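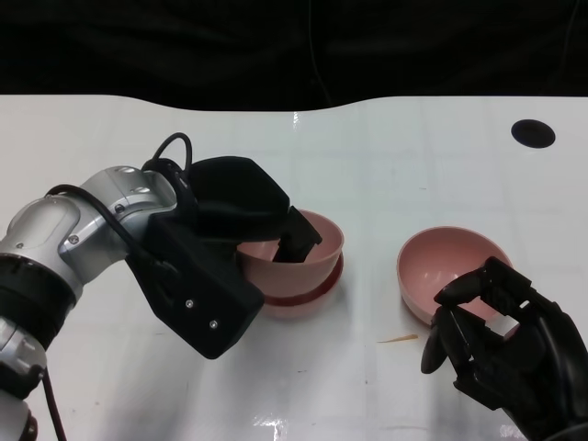
Pomolport Basketball to Open Season at Home Against Beddoe

Pomolport will host Beddoe on Sunday in the first round of the Tetia League. Tipoff is at 4 p.m. at Pakero Hall.

Beddoe won both meetings last season, the second in overtime. Pomolport has added two guards and a center over the summer.
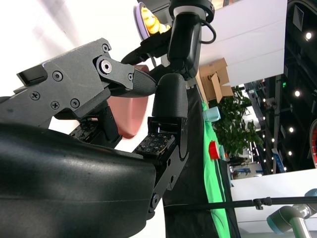 Tickets go on sale Monday at the hall box office. The hall holds 1,000, and 629 seats are already taken by season ticket holders. Doors open at 3 p.m.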